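Das Tablett und ich

Seit Ostern lag auf meinem Schreibtisch ein Zettel mit der Aufschrift »Tisch!!«, beide Ausrufezeichen von mir. Gemeint war: endlich einmal so decken, dass man sich hinsetzen möchte, auch wenn es nur Suppe gibt. Am 23. April habe ich den Zettel wiedergefunden, unter einem Teller.

Angefangen hat es mit dem Tisch selbst. Helles Holz, feine Maserung, verzeiht keinen Rotwein. Was darf dauerhaft darauf stehen? Bei mir lautete die Antwort jahrelang: alles, was Post ist. Inzwischen lasse ich etwas Grünes zu und etwas Flaches mit einem Bild drauf.
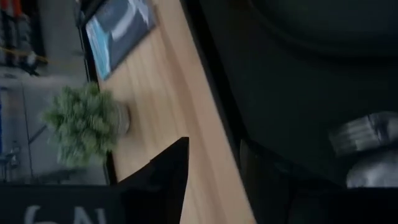

Mehr Deko vertrage ich nicht. In Staritz gibt es einen Laden, der einem zu jedem Topf noch drei Kerzenhalter und eine Porzellanente aufschwatzt, und ich bin dort schon zweimal schwach geworden. Die Ente wohnt jetzt im Keller.

Das Besteck

Lange habe ich mit dem Erbbesteck gegessen, von dem jedes Teil aus einer anderen Ehe stammt. Dann kam Šimkus, ein Versand, dessen Katalog ich nur zum Anschauen bestellt hatte. 45 Euro später weiß ich, dass mich kupfrig schimmernde Griffe glücklich machen. Das ist mir etwas peinlich, aber eine Gabel, die so daliegt, macht selbst aus Kartoffelbrei ein Vorhaben. 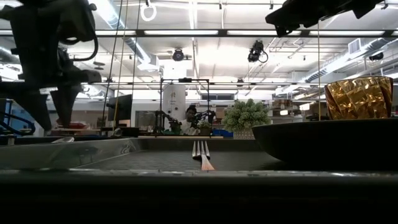 Teller, Glas und der Rest

Schwarzer Teller auf schwarzem Tablett, davon hat mir die halbe Verwandtschaft abgeraten. Man sehe ja jeden Krümel. Stimmt! Man sieht allerdings auch jede Möhre, und die sieht auf Schwarz nach Restaurant in Filleck aus, wo der Hauptgang gefühlt 200 Euro kostet und man danach noch eine Brezel braucht.

Das Besteck kommt links hin, der Teller daneben, das bernsteinfarbene Glas oben rechts in die Ecke. Gabel links, Löffel rechts wäre korrekt, ich weiß. Ich lege beide nebeneinander und den Löffel nach außen und warte auf Leserbriefe.

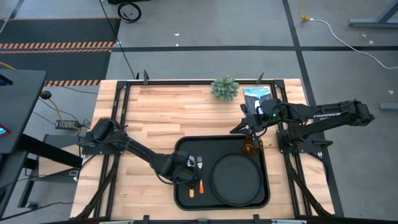 Alles auf einem Tablett, Lektüre in Reichweite.

Im Juni kommt Besuch aus Drunov, drei Leute mit Appetit. Bis dahin brauche ich noch drei Tabletts oder eine sehr gute Ausrede.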